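**Thread: Pine table – oil it, wax it or leave it alone?**

**Corina Koller** – February 23, 2020

G'day all. I picked up a long pine table for the dining end of our place and I can't decide on a finish. It's bare at the moment and I quite like the pale colour, but we've got kids and a lot of spag bol in our future. The bloke at Nirside reckons two coats of hardwax oil at $259 for the big tin, and I nearly fell over. Is there a cheaper way that won't go orange on me?

**ochre_dan**

$259! Mate, no. I did ours with plain beeswax polish for 25 bucks and it's been fine for years. You just redo it every January when everyone's at the beach.
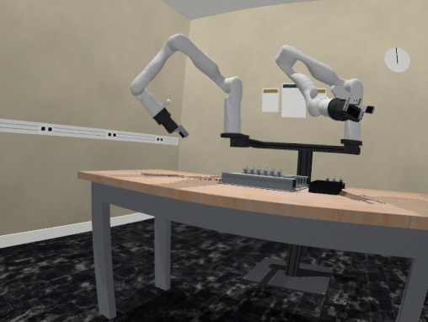

*Long table, arms up*

**Wing-sze Lai**

Fine until somebody puts a hot mug on it, Dan. Wax on pine is lovely to touch and hopeless for a family table – I stripped mine after 9 months of white rings. Corina, look for an oil with a bit of white pigment in it. It keeps the colour close to bare timber, and you can patch a bad spot without sanding the whole top.

**ochre_dan**

Coasters exist, Wing-sze.

**Wing-sze Lai**

So do teenagers.
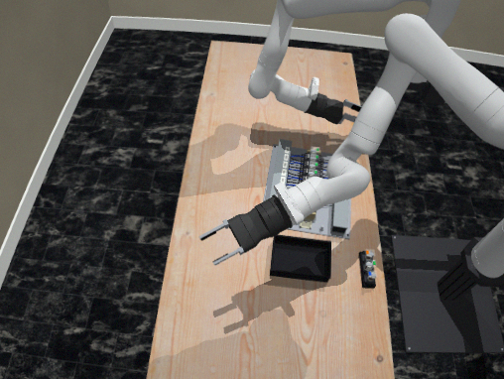 **Yung-ching Fang**

I'm with Wing-sze on the oil, but do a test on the underside first! Pine drinks the stuff unevenly near the knots. I sanded to 180, wiped it down, then put on the thinnest coat I could manage. The second coat went on too thick and stayed tacky for ages (my own fault, I was rushing before visitors). Also think about your floor. We've got dark tiles and pale pine looks great over them, so I'd hate to see it go honey-coloured.

**Corina Koller**

Ta everyone. Ours is going on grey lino, so nothing that flash. Found a smaller tin of the white oil, and I'll try the underside first. Dan, I'll keep your wax for the bookshelf.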